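Print this article | E-mail this article

The Woman Who Picks Things Up for a Living

2023-12-24

Abena Baidoo would like it known that she has a degree. "Mechanical engineering, with a minor in music," she says, squeezing a plastic trigger open and shut while she talks. "My mother asks what I do and I say I pick things up. Then she asks what else, and I say I put them down."

Baidoo runs data collection at Fleseo, which wants to teach robot arms to do small household chores. The arms can wait. What Fleseo needs first is examples, and it gets them from people with hand-held grippers, one per hand, each with a camera mounted on it. A person does the chore with the grippers, the cameras record what happened close up, and later a learning system called Noiphan goes through the recordings and tries to work out what a hand would have done.

"It's a very patient student," Baidoo says. "It's also very literal. If you scratch your nose in the middle of a take, it would like to know how the nose figures in."

The work happens in a brick-walled room with a refrigerator, a long counter and a framed deer that everyone has opinions about. I had pictured something closer to a laboratory. Baidoo had too, when she took the job in September, and she spent her first week asking people when the real one would be ready.
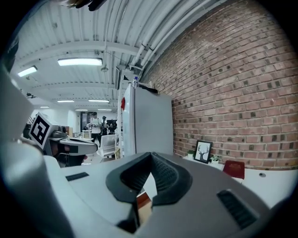 "The room is supposed to be a little annoying," she says. "If I clear everything out and paint it gray, I get beautiful recordings and a robot that can only work in a gray room. So people walk around back there. They talk. We change which lights are on. I move the plants and then somebody moves them back, and that's fine too."

She is stricter about the motion itself. A new collector does 12 practice takes that get thrown away, and most people need them all. The trouble is that new people are too good. They catch a thing as it tips, they shuffle it sideways with a knuckle, they do the clever little flick that everybody does with a bottle and can't explain. The gripper has two soft pads and no knuckles. Anything the pads can't do isn't worth showing.

"I tell them to be a slightly dumber version of themselves," Baidoo says. "Some people find it restful. Some people are really insulted."

Tanveer Shaikh was in the second group. He came to Fleseo from Divari, where he wrote schedules for warehouse conveyors, and he was hired to look after the processing side. That means he takes what Baidoo's crew records and throws a good part of it out. To understand the job he asked to try a shift. He lasted 39 takes before Baidoo asked him, kindly, to go back to his desk.

"I was fast," Shaikh says.

"He was fast," Baidoo agrees.

What he had not been was visible. The square printed markers on the grippers have to stay in view of the other gripper's camera as much as possible, so that the software can tell where one hand is in relation to the other. Shaikh has a habit of tucking his left wrist under his right when he concentrates. He learned this about himself from his own recordings, which his own software rejected.

"I wrote the filter," he says. "I stand by the filter. It was a bad afternoon."

They disagree, politely and at length, over mistakes. Shaikh would like clean takes, start to finish, nothing dropped. Baidoo wants to keep some of the fumbles, provided the person recovers in a sensible way. Her argument is that a robot arm is going to miss, and if it has only ever watched people who didn't, it will have no idea what comes next. His argument is that it will learn to miss.
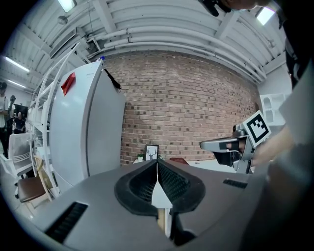
For now they have settled on keeping a fumble if the collector fixes it within 4 seconds and doesn't swear. The second part has nothing to do with the learning system, which doesn't use the sound. Baidoo just got tired of hearing it.

A good day's total on her whiteboard is 422 usable takes from the whole crew. She is proud of it and a little suspicious of it. The number goes up when the tasks are easy, she points out, and the easy ones are what Noiphan needs least. Picking up a firm little block is nearly solved. Anything flat lying on a table is still a nightmare - you have to get under the lip of it with pads that have no fingernails, and after a dozen tries most people start cheating by pushing it to the edge.

"Which I've decided is allowed," she says. "That's how I pick up a coin at home. Why should the robot suffer?"

Shaikh, from across the room, says he'd like that in writing.

I asked what happens when the examples are good enough and the arms don't need her anymore. Baidoo has heard this one at every family dinner. Her answer is that somebody will ask for a different kitchen. Fleseo is already talking with Nallell, which rents out furnished rooms, and if that goes through she will spend the spring picking things up and putting them down in other people's apartments.

She let me try before I left. The grippers are heavier than they look, and after a few minutes you notice your shoulders. I went for a small paper cup, squeezed too hard, and bent it. I put it down as gently as I could.

"Did you see that?" Baidoo called over to Shaikh. "Nice and slow. Markers up the whole time."

"He crushed the cup," said Shaikh.

"It's a fumble," she said. "He's got 4 seconds."

E-mail this article | Print this article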